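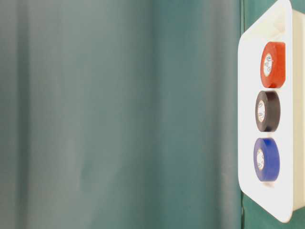

Folds in a teal-green curtain. It is one colour, but it looks lighter and darker in places.

Why do colours change?

Look at a curtain hanging near a window. Some folds look pale and some look nearly grey. The cloth has the same dye all over. What changes is how much light reaches your eyes from each part.

Light from the Sun looks white, but it is a mixture of colours. When it lands on a green leaf, the leaf soaks up most of the red and blue light. Much of the green light bounces off, and some of it goes into your eyes. Your brain then tells you the leaf is green.
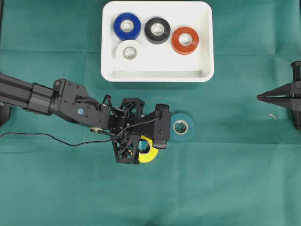
Young Serow, Issue 56, page 14

A red thing bounces back mostly red light. A white thing bounces back nearly all the colours together. A black thing soaks up nearly all of them, so a black T-shirt gets hot in the sunshine in June.

At the back of your eye are tiny parts called cones. Most people have three kinds. Each kind is best at picking up a different range of light, and your brain compares their messages to work out the colour. Cones need plenty of light. In a dark bedroom they stop working well, and everything looks grey.

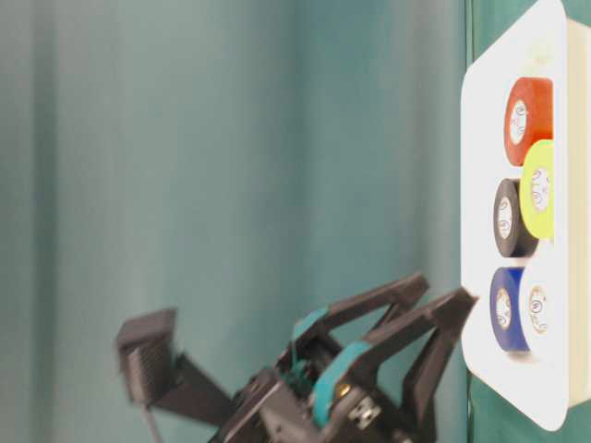 Rolls of tape with white paper cores.

Try it yourself

You will need a torch, a sheet of white paper and something bright red, such as a plastic lid. Make the room dim. Lay the paper flat and stand the lid up beside it. Shine the torch at the lid so that the light bounces towards the paper.
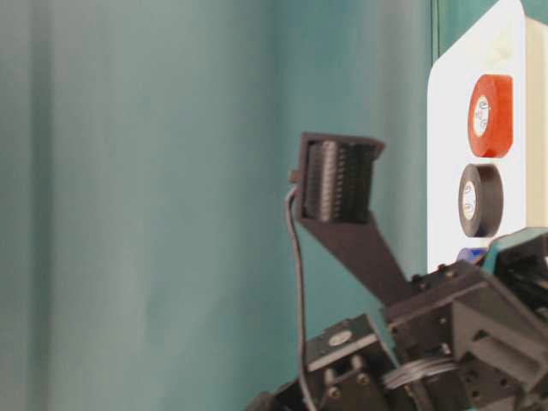
You should see a faint pink patch on the paper. Move the lid closer and the patch gets stronger. Now swap the lid for a blue one and look again.

Words to know
Dye: something used to give cloth its colour.
Cones: the parts of the eye that pick up colour.
Reflect: to bounce light back.

Next issue: why the sky is blue.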